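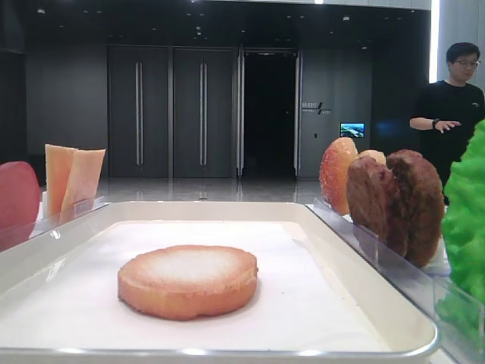
Notas sobre montagem de hambúrguer em bancada fixa. Fio curto, para quem monta em série e não para quem grelha.

1/ Ordem de base: pão inferior, carne, queijo, tomate, alface, pão superior. Há variantes, mas convém escolher uma e não mexer durante o serviço.

2/ A base vai para o tabuleiro com a face cortada para cima, antes de se tocar em qualquer outra coisa. Tabuleiro branco, forrado a papel. O papel troca-se a cada pedido.

3/ Suportes de acrílico transparente com os componentes ao alto, de canto. Ocupam menos bancada do que pratos e cada peça pega-se pelo rebordo. Queijo e tomate à esquerda. Carnes, pão superior e alface à direita.

4/ O queijo em fatias quadradas inclina-se quando o suporte fica largo demais. Ranhura de 7 mm chega para uma fatia. Com duas na mesma ranhura, abrem em leque e a segunda cola-se à primeira passados uns minutos.

5/ Carne: discos de 100 g. Ao alto assentam bem se a ranhura tiver 28 mm. A superfície é irregular e larga migalhas, portanto o fundo do suporte tem de sair para lavar. O modelo da Mekura (ref. 3258) sai, o da Brurley não.

6/ Alface frisada: fica sempre mais alta do que o resto. Último lugar do suporte, na ponta. Se ficar no meio, tapa o que está atrás.

7/ O Heriberto Barajas perguntou pelo suporte em diagonal. Sim, o da direita fica oblíquo ao tabuleiro, com a ponta virada para a frente. Em paralelo, o pulso dobra mais para chegar às últimas peças.

8/ Pão superior com sementes: pegar pelos lados, nunca pelo topo. As sementes soltas vão parar ao papel.

9/ Correção ao ponto 1: o Crescencio Chávez põe o tomate por baixo da carne. Testei. O pão inferior amolece mais depressa — para consumo imediato serve, para entrega não.

10/ Falta falar de molhos. Uso bisnaga, aplicada só na face cortada do pão superior. As medidas ficam para outro fio, ainda em fevereiro se houver tempo.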